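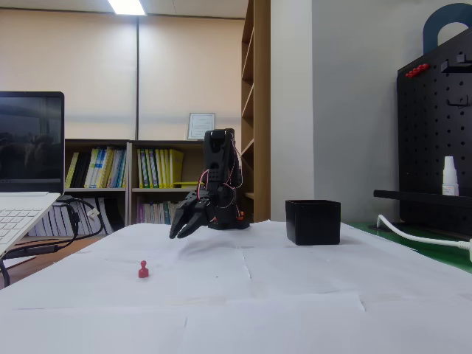
Red pawn, with an open black box on the same table

Bukico Games Library
Frequently asked questions

Joining and borrowing

Who can join?
Anyone aged 16 or over with an address in the town. Younger players can borrow on a parent's or guardian's card. You need to show one document with your name and address on it when you sign up.

How many games can I have at once?
Up to seven. A game and its expansions count as one loan if they were catalogued together. If the expansion has its own number on the lid, it is a separate loan.

How long can I keep a game?
Three weeks. You can renew twice online unless another member has reserved it. Large campaign games are marked with a yellow dot on the catalogue page and go out for six weeks.

Can I reserve a game that is out?
Yes. Use the Reserve button on the catalogue page. We email you when it comes back and hold it for five days. After that it goes to the next person on the list.

What do you charge for late returns?
Nothing for the first week. After that your card is stopped until the game is back. If we have heard nothing after two months we will send a bill for a replacement copy.

Pieces and parts

A piece is missing from a game I borrowed. What should I do?
Tell us as soon as you notice. Every box has a contents sheet inside the lid. Please check it before you play, and email us the same day if something is not there. Otherwise we will assume the piece went missing while you had the game.

I lost a piece. Will I have to pay?
For ordinary pawns, dice, counters and cubes, no. We keep a stock of spares. For printed cards, boards and moulded figures we ask you to pay what the part costs us. If the publisher no longer supplies it, talk to Mwende Mohamedi at the desk before you order anything yourself. Scans of cards are often good enough and we can print them on the right weight of card.

Can you supply spare pieces for my own games?
Yes, from the spares drawers. Members can take up to 11 common pieces a month free of charge. Bring a piece from your set so that we can match the height and colour. "Standard" pawns vary more than you would think, and a red from one maker will not always sit well beside a red from another.

Do you post spare pieces?
Only to members who cannot get to us. Send the name of the game, the edition, and a measurement in millimetres of a piece you still have. The year of the edition is usually in small print on the side of the box or the back of the rules.

Do you take incomplete games?
Yes, if the box can be closed. We use them for parts. Please do not tape a lid down directly, as the tape takes the print off when we remove it. A rubber band or a piece of string is fine.

What about jigsaws?
We take jigsaws of 200 pieces or more, complete only. We do not keep spare jigsaw pieces.

Tables and repairs 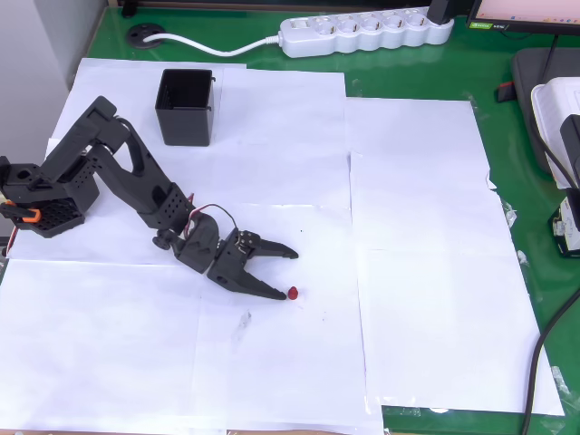

White paper taped over a green tabletop

Can I use the tables to mend or paint things?
Yes, on repair evenings, which run from 6.30pm on most weeks outside December. Cover the table with paper first and tape the edges. Overlap the sheets by a hand's width so that glue does not run through the joins. Use masking tape. Parcel tape leaves marks on the tops and takes a long time to clean off.

What glue do you recommend for split boxes?
Ordinary white PVA for cardboard. Put it on thinly with a brush, press the corner together and leave it under a weight overnight. Please do not use superglue on card. It goes brittle and the corner splits again in a new place.

How do I flatten a warped board?
Lay it face down between two clean sheets of plain paper, put a flat board on top and stack books on that. Leave it for a week. Do not iron it. Newspaper is no good for this because the ink can come off.

Can I bring spray paint or varnish?
No sprays indoors. Brush-on varnish is allowed if it is water-based. Kipchumba Kariuki looks after the repair cupboard and can tell you which of the tins are open.

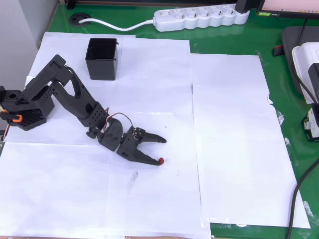

Overlapping sheets on the green desk top

Should I leave the paper down when I have finished?
Leave it if it is clean. Take it up if there is wet paint or glue on it, fold the messy side inwards and put it in the general waste, not the recycling.

Why do you ask people to play on cloth in the front room?
The front room tables are old and scratched, and dice are loud on them. Cloths are in the chest under the window. Please shake them out before you put them back, and check for small pieces first.

Donations and other questions

Do you want my old games?
Usually, yes. We have enough copies of the well-known property and word games for now. Children's games in good order are always useful. Email a list to Peninah Kinyua before you bring more than one bag.

Can a school borrow from you?
Yes, on a group card. A group card allows 58 loans a year, to be taken whenever it suits the school.

Is there step-free access?
There is a ramp at the side door. Ring the bell and someone will open it. The toilet on the ground floor is wide enough for a wheelchair. The upstairs store is reached by stairs only, so ask at the desk and we will bring games down.

Can I eat at the tables?
Drinks with lids are fine. Please keep crisps and anything greasy in the kitchen.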